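Caja organizadora Dabbas con tapa abatible
Fabricante: Purnen. Serie: Ovasis. Referencia: 1902-14

Caja rectangular de plástico translúcido gris humo para piezas pequeñas. La tapa va unida a la base por un lateral y es plana, con esquinas redondeadas y un fino reborde perimetral en relieve. El contenido se identifica con la caja cerrada.
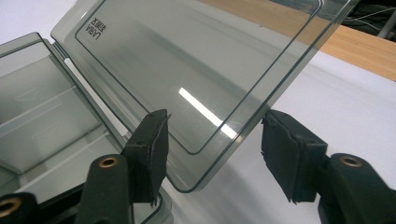 Interior y cierre
Un divisor central recorre la caja a lo largo y varios tabiques transversales forman las celdas rectangulares. El borde superior lleva labio realzado. En un extremo, una pestaña con ranura alargada permite colgarla de un gancho de expositor. La caja se entrega vacía. Embalaje: 8 unidades por cartón; pedido mínimo, 2 cartones. 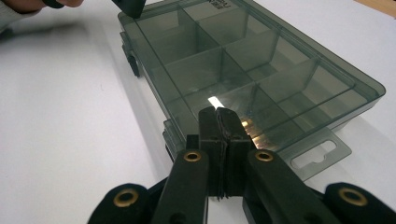
¿Cómo se limpia?
Con agua tibia y jabón neutro, paño suave y secado al aire. No usar acetona ni disolventes. No apta para lavavajillas.

Distribución y recambios: Grotiscombe. Reposición de existencias en septiembre.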